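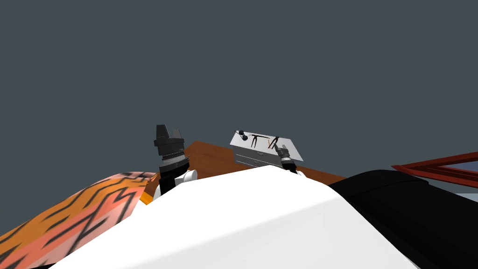

最終更新:4月

掲示板トップ > 自動化・ロボット > 見学・展示会レポート
カテゴリ:公開日・実演/双腕/シミュレーション

Corncombeの公開日に行ってきた(双腕の工具整理デモ)

1 投稿者:hikidashi_k
CorncombeのTraltby棟の公開日に行ってきたので報告します。去年の公開日のスレが途中で止まっていたので新しく立てました。

見たのは主に双腕ロボットのデモです。会場は手前がシミュレーションの部屋、奥が実機の部屋に分かれていて、先に手前で説明を聞いてから奥に移動する流れでした。シミュレーターはCeseo、把持計画の部分はAit Ali製という説明でした。

題材は工具の整理です。引き出し付きのグレーのキャビネットがあり、天板の上にプライヤーのような工具が置いてあって、それを両手のグリッパーで扱うというもの。トップの画像がシミュレーション側の画面です。ロボットの背中側から見た視点なので、白い外装がかなり場所を取っています。

実機は2台ありましたが、動いていたのは片方だけで、もう片方は腕を下ろしたままカバーが外してありました。配線の通し方を見たい人にはこちらのほうが面白いと思います。写真撮影は実機の部屋だけ不可です。

2 投稿者:nemuri_servo
報告ありがとうございます。行こうか迷っていたので助かります。
混み具合はどうでしたか。去年は実機の部屋に入るまでかなり並んだと聞きました。

3 投稿者:hikidashi_k
>>2
受付の掲示では午前中の入場がほぼ240人でした。実機の部屋は入替制で、整理券を配っています。自分は開場してすぐ券を取ったので、待ったのはコーヒーを一杯飲むくらいの時間です。昼過ぎに通ったら廊下の角まで列が伸びていました。先に整理券を取ってからシミュレーションの部屋に行くのがいいです。

4 投稿者:M6boruto
実機のほうは何をやっていたんですか。シミュレーションと同じ作業ですか?

5 投稿者:hikidashi_k
>>4
同じ作業という説明でしたが、私の回では少し簡単にしてありました。工具は間隔を空けて置いてあり、引き出しは最初から開けてありました。一つずつつまんで引き出しに入れるところまでです。引き出しを開ける動作は、午後の回でやる予定だと言っていました。

動きは遅いです。つまむ前に一度止まって、手首の角度を直してから下りていきます。見学者の後ろのほうから「遅い」という声が出ていましたが、安全柵なしで人が近くにいる設定なので、速度は落としてあるそうです。

6 投稿者:kabe_gawa
開けてある引き出しに入れるだけなら、双腕でやる意味がないのでは。単腕で済みます。

正直なところ、こういう公開日のデモは毎年条件を緩めた状態で見せられるので、あまり参考になりません。うちの工場でも以前同じような話を持ち込まれて、現場に置いたら工具の向きがばらばらで全然つかめなかった。展示で見た動きと別物でした。

7 投稿者:ringo_lathe
>>6
自分も同じ日に行きましたが、その言い方は少し違うと思います。午後の回では片手で引き出しの取っ手を引いて、押さえたまま、もう片方の手で工具を入れていました。引き出しが勝手に戻る癖のあるキャビネットだったので、双腕の意味はありました。

ただし一回やり直しています。取っ手に指がかからず、空振りして戻ってきました。係の人は止めずにそのまま続けさせていて、二度目で開きました。

8 投稿者:kabe_gawa
>>7
午後はそうだったんですね。そこは訂正します。
やり直しは自動ですか、それとも誰かが操作していましたか。

9 投稿者:ringo_lathe
>>8
自動だという説明でした。操作卓のところに人は座っていましたが、手は膝の上でした。非常停止の担当だと思います。

10 投稿者:hikidashi_k
午後の回は見ていなかったので、補足助かります。

成績の話も書いておきます。壁に貼ってあった資料では、実機で工具をつまんで引き出しに入れる試行が2098回、そのうち成功が1362回でした。工具を落とした場合も、入れたけれど引き出しの縁に引っかかった場合も、失敗に数えているそうです。シミュレーションの成功率も横にグラフがありましたが、数字が書いておらず読み取れませんでした。

11 投稿者:M6boruto
三分の二に届かないくらいか。思ったより低いですね。

12 投稿者:kabe_gawa
低いです。現場で使うなら話になりません。工具を三本片付けるたびに一本落とすような装置を置いたら、人が横に付いて拾うことになります。

13 投稿者:nemuri_servo
>>12
でも研究の公開日ですよね。製品の展示会ではないので、現場で使えるかどうかで切るのは早いのでは。失敗の数え方も厳しめに見えますし、数字を壁に貼っているだけ良心的だと思いました。

14 投稿者:kabe_gawa
>>13
貼っているのは良いことです。そこに文句はありません。
気になるのは案内文のほうで、「工具管理の省力化に」と書いてあったんですよ。そう書くなら現場の基準で見られるのは当然です。

15 投稿者:ringo_lathe
案内文は確かにそう書いてありました。帰りにアンケートがあったので、自分はそこに「用途の書き方が先走っている」と書いて出しました。

16 投稿者:tanaoroshi
工具室の管理をやっています。横から失礼します。

プライヤー類はつかみにくいです。人間でも、手袋をしていると机にべったり置かれたものは一度ずらしてから持ちます。柄が開いているか閉じているかで重心も幅も変わるし、持ち上げた途端に柄が動くこともあります。画像を見ると柄が開いた状態で置いてあるようなので、わざと難しい置き方を選んでいるのかなと思いました。ドライバーだけで試験すればもっと良い数字が出るはずです。

それと、うちの場合は「引き出しに入れる」だけでは片付けになりません。型抜きしたスポンジの決まった場所に収めて、欠品が一目で分かるようにしておく必要があります。そこまでやる予定があるのか、誰か聞いていませんか。

17 投稿者:hikidashi_k
>>16
スポンジの件は質問が出ていました。今のところ引き出しの中は平らなままで、決まった場所に収めるのは次の段階だそうです。時期は聞いても答えてもらえませんでした。

柄の話は、実機の部屋でも似た説明がありました。片方の柄だけをつまむと、持ち上げたときにもう片方がぶらんと開くので、かしめの近くを狙うようにしているとのことです。私が見た回では一度だけ柄の先のほうをつまんでしまい、工具が斜めになったまま引き出しに入りました。あれが成功扱いなのかどうかは聞きそびれました。

18 投稿者:M6boruto
画像の件で質問です。天板の左のほうにある黒い、丸い部分が二つあるものは何ですか。その右の針金みたいな輪も気になります。

19 投稿者:hikidashi_k
>>18
分かりません。画面では小さくしか映っていなくて、説明も工具の名前までは触れていませんでした。右のプライヤーっぽいものの横にあるオレンジがかった茶色の細いものも同じで、何かは聞いていません。

20 投稿者:poly_sukunai
シミュレーションの人間なので、画面を見て思ったことを書きます。

背景が何もない灰色なのは普通です。壁や窓を置いても、つかむ練習には効きません。気になるのは接触のほうで、細いものが天板に寝ている状態は、物理エンジンの設定次第で滑りすぎたり、逆に貼り付いたりします。Ceseoは触ったことがないのでどこまでできるか知りませんが、摩擦をばらつかせて学習しているのかは聞いてみたかったです。

21 投稿者:ringo_lathe
>>20
摩擦は範囲を決めて毎回変えていると言っていました。工具の位置と向き、照明も変えているそうです。柄の固さは変えていないとも言っていて、実機で柄が開いてしまうのはそのあたりが原因ではないか、と担当の人が自分で話していました。

22 投稿者:poly_sukunai
>>21
ありがとうございます。柄の固さを入れていないなら、それは差が出ますね。関節一つ足すだけに見えて、接触と組み合わせると急に計算が不安定になるので、後回しにした気持ちは分かります。

23 投稿者:kabe_gawa
>>22
後回しにしたところが現場で一番問題になるんですよ。

24 投稿者:poly_sukunai
>>23
それは同意します。ただ、最初から全部入れると何が原因で失敗しているのか切り分けられないので、順番としては間違っていないと思います。

25 投稿者:kabe_gawa
>>24
順番の話なら納得します。自分が言いたいのは、途中の段階のものを省力化と書いて見せるな、ということだけです。

26 投稿者:nemuri_servo
技術の話の途中ですみません、行き方を教えてください。去年は駅から送迎があったようですが、今年もありますか。

27 投稿者:hikidashi_k
>>26
今年は送迎なしです。バスで「Traltby前」まで行って、坂を上がった先の門が入口です。反対側の正門は閉まっていて、そちらに回ると戻ることになります。車の人は第二駐車場ですが、砂利なので雨の日は靴に注意してください。
受付で名札を渡されて、帰りに返します。大きい荷物は受付に預けないと実機の部屋に入れません。

28 投稿者:nemuri_servo
>>27
詳しくありがとうございます。後半の日程で行ってみます。

29 投稿者:tanaoroshi
行かれる方がいたら、引き出しを閉めるところまでやるかどうかを見てきてほしいです。工具が縁から出たまま閉めようとすると、うちの古いキャビネットはレールが曲がります。それを検知して止まるのかが知りたいです。

30 投稿者:ringo_lathe
>>29
自分の見た回では閉めていません。入れて、手を引いて、そこで終わりでした。閉めるのは係の人が手でやっていました。

31 投稿者:M6boruto
グリッパーの指先は何か貼ってありましたか。画像だとのっぺりした二本指に見えますが、実物はゴムとか付いているのか。

32 投稿者:hikidashi_k
>>31
実機の指先には薄い滑り止めが貼ってありました。端がめくれかけていて、回の合間に貼り替えていました。材質は聞いていません。貼り替えの頻度を質問した人がいて、油の付いた工具を使った日は持たない、という答えでした。

33 投稿者:tanaoroshi
>>32
油の付いた工具でも試しているんですね。そこは見直しました。新品のきれいな工具でしかやっていないと思っていました。

34 投稿者:kabe_gawa
>>32
さっきの2098回の中に油付きの分は入っていますか。入っているかどうかで見方がだいぶ変わります。

35 投稿者:hikidashi_k
>>34
資料には内訳がありませんでした。油の話は口頭で出ただけなので、同じ集計に入っているかは不明です。

36 投稿者:nemuri_servo
後半に行くので、聞くことをまとめておきます。
・油付きの工具が集計に入っているか
・斜めに入った場合は成功扱いか
・引き出しを閉める動作の予定と、引っかかりの検知
・柄の固さをシミュレーションに入れる予定
ほかにあれば書いておいてください。

37 投稿者:poly_sukunai
>>36
シミュレーション側の成功率の数字もお願いします。グラフだけで目盛りがないのは気になります。

38 投稿者:kabe_gawa
>>36
作業一回あたりの時間。速度を落としていない状態の値があればそれも。

39 投稿者:M6boruto
>>36
カバーが外してあったほうの機体が何のために置いてあるのかも、できれば。

40 投稿者:nemuri_servo
>>37 >>38 >>39
追加しました。整理券の時間次第で全部は聞けないかもしれません。帰ったらこのスレに書きます。

関連スレッド
・Traltby棟 公開日 去年の感想(書き込み停止中)
・Ait Aliの把持計画を試した人いますか
・Ceseoで摩擦の設定がうまくいかない
・工具室の引き出し、ラベルとスポンジどちらが先か
・双腕と単腕二台、置くならどちら
・グリッパーの滑り止めの貼り替えについて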